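Forum > Home Office > Wall colors

catarina_calado
1/19/18
Hello all. I want to paint my small office in Ramcombe, and my husband wants dark gray on all the walls. I am afraid it will feel like a cave. The room has one window, to the north. What do you think?

totano40
Don't do it. I had dark gray for 2 winters and I needed the lamp on at lunch. Paint one wall only.

Aurora F.
I disagree with totano40. My office is dark gray on four walls and I like it very much — white furniture looks beautiful against it. Please choose matte paint, and look if the gray has some blue in it. With north light you will notice this.
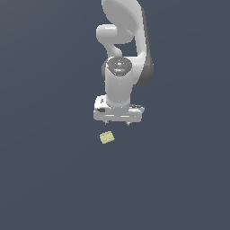 Slate gray with a little blue, white in front of it.

totano40
On a screen every gray is nice. Buy a small can first.

catarina_calado
Thank you both. I will test it behind the door, and my husband must wait.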